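Home About Recipes Pantry Archive Contact

Two of the same jar again

I did the spice shelf in July, when it was too warm to bake and I had an afternoon with nothing in it. I had been putting it off since we moved to Ultthorpe. The movers packed the old kitchen in whatever order they reached things, and I unpacked it the same way. For months the cumin lived behind the vinegar and I bought more cumin.

My method is simple. Take everything off the shelf and put it on a table. Wipe the shelf. Then go through the jars a few at a time and decide where each one goes. I don't try to sort the whole lot in one go anymore. The last time I did that I got tired halfway through and shoved it all back.

The first thing I look for is doubles. I had two of the bagel seasoning from Trader Joe's, which did not surprise me much. I put it on eggs, on avocado, on cottage cheese, and on plain rice when there isn't anything else. Every time I'm near the store I think I'm out of it. 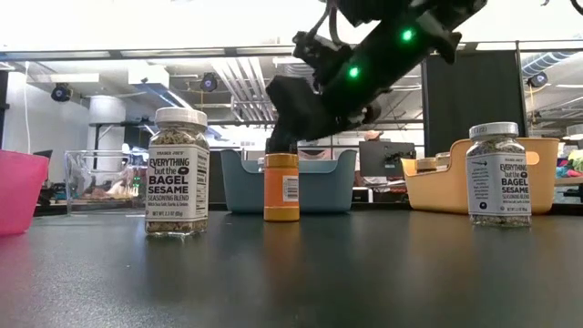
Both jars of Everything but the Bagel, with the orange bottle between them.

With doubles, I check the dates and put the older one in front. If both are open and they smell the same, I pour one into the other and wash the empty. If one is still sealed it goes up on the high shelf with the backups, and I write it on the list inside the cabinet door. The list is the part that works for me. I look at it before I shop - most of the time.

A word about this seasoning in particular. It has sea salt in it along with the garlic and onion, so I hold back on salt in whatever it's going on. The seeds also settle. I turn the jar over a couple of times before I use it, or I get all the small stuff first and the big flakes at the end.

Tall narrow bottles are a different problem. They tip over when you reach past them, and they hide behind anything wider. Mine go at the end of the row against the side wall. Kanini Mussa, who lives across the landing, keeps hers lying down in a drawer with the caps all facing the same way. I tried that and didn't like it. Anything with a loose cap leaked.

I use bins for the packets and small bags. One is for baking, one for tea, and one for the odds and ends that came from Lalla, the little grocery near my old job. I was going to buy a matching set from Stallico but the shelf is only 9 inches deep and theirs are made for something bigger. The ones I already had are fine.

The whole thing took from lunch until a little after 6. I threw out a paprika that had turned brown and some bay leaves with no smell left at all. The nutmeg I kept, even though I don't know how old it is.

Next is the cabinet under the sink. I need to get a new liner for it first, and the measurement I wrote down is on the back of an envelope somewhere.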